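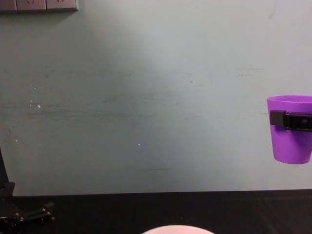
Rechter Arm mit dem violetten Becher, links unten der zweite Arm.

Stand der Dinge bei Estero, meinem Zweiarm-Aufbau in der Gemeinschaftswerkstatt. Seit dem letzten Eintrag habe ich die Greiferbacken rechts neu gedruckt und die Stromgrenze im Greifer anders geregelt.

Zum Problem: Dünnwandige Kunststoffbecher geben beim Zufassen nach. Die alte Regelung fuhr auf eine feste Position und hielt dort mit vollem Moment. Bei steifen Teilen fällt das nicht auf, ein Becher wird dabei oval und rutscht nach unten weg. Jetzt schließt der Greifer langsam, bis der Motorstrom die Schwelle überschreitet, geht dann 2 Grad weiter und hält mit reduziertem Moment. Die Schwelle steht in der Konfigurationsdatei und gilt pro Arm, weil die Getriebe unterschiedlich viel Reibung haben.

Gegriffen wird seitlich, im oberen Teil des Bechers. Weiter unten ist der Durchmesser kleiner, und die Backen liegen wegen der Konizität nur noch mit der Kante an. Wilson Huamán hat vorgeschlagen, die Backen um denselben Winkel anzustellen. Das wäre für diesen Becher richtig und für alles andere falsch, also bleibt es vorerst bei parallelen Flächen mit Rippen.

Offen ist die Übergabe von rechts nach links. Beide Arme laufen auf demselben Bus, und bei gleichzeitiger Bewegung kommen einzelne Positionsabfragen zu spät an. In einem Testlauf am Mittwoch waren es 11 Aussetzer, alle beim linken Arm. Ravindran Poduval tippt auf das Kabel, ich auf den Adapter. Ein zweiter Adapter ist bei Menard bestellt, dann bekommt jeder Arm seinen eigenen Bus.

Die Tischplatte hat inzwischen leichte Schleifspuren. Für die Mechanik ist das egal, die Segmentierung nimmt dunkle Streifen aber gelegentlich als Objektkante. Eine matte Unterlage würde helfen, müsste aber fest verklebt sein, sonst verschiebt sich die Kalibrierung.

Die Druckdateien für die Backen lade ich hoch, sobald die Bohrungen stimmen. Derzeit muss man sie noch aufreiben.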